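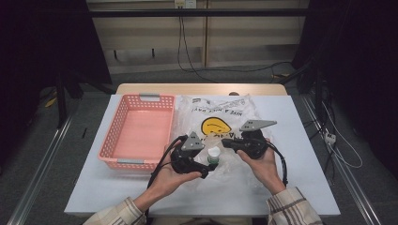 Why does the shared calendar show every booking one hour late?
The calendar account is set to a different time zone from the computer reading it. Change the account setting first, then remove the calendar from the computer and add it back.

Ticket 917
Product: Gulinard Calendar, desktop version
Opened by: Wilma Van Beek
Assigned to: Tudur Ruddock
Status: Closed
Opened: August 14, 2024

Problem as reported
All bookings in the Wasilewska office calendar appear one hour later than they were entered. A 9:00 meeting shows as 10:00. My personal calendar is fine. The phone app shows the right times. I restarted the computer twice and it made no difference. Two people have already missed the morning call.

Tudur Ruddock
Thanks, Wilma. Please open Settings, then Region, and tell me which time zone is listed. Then open the shared calendar, click its name, choose Properties, and tell me what it says under Base Zone. Those are two separate settings and they don't update each other.

Wilma Van Beek
Region says Eastern. Base Zone says Central. I can't change Base Zone, it's grayed out.

Tudur Ruddock
Only the calendar owner can change it. Who owns that calendar?

Wilma Van Beek
It was Radosław Borkowska, but he moved to the Etov office. I think Elżbieta has it now.

Tudur Ruddock
I checked and it is still under Radosław's account. His account switched to Central when he moved and the calendar went with it. I have asked him to transfer it.

Radosław Borkowska
Transferred to Elżbieta. It took two tries. The first time it said the request had expired.

Elżbieta Borkowska
I have it. Base Zone changed to Eastern and saved. New bookings are correct on my computer. The old ones are still an hour off.

Tudur Ruddock
The desktop version keeps a local copy and does not rebuild it when the zone changes. On each affected computer:
1. Close Gulinard Calendar.
2. Open it again and right-click the shared calendar.
3. Choose Remove from This Computer. Do not choose Delete.
4. Click Add Shared Calendar and pick it from the list.
5. Wait for the sync bar to finish before opening any booking.
There are 394 entries in this calendar, so the sync may take a few minutes.

Wilma Van Beek
Done. Everything is right except the Cindico delivery slots. Those now show an hour early.

Tudur Ruddock
Did anyone edit those by hand while the calendar was wrong?

Waldemar Tomaszewski
I did. I moved them all back an hour so the drivers would get the right time. I'll put them back.

Wilma Van Beek
Delivery slots are correct now. Checked against the paper schedule.

Resolution
Calendar ownership transferred, Base Zone set to Eastern, local copies rebuilt. Manual edits to the delivery slots reversed by the user. Related: ticket 236, same cause, different office.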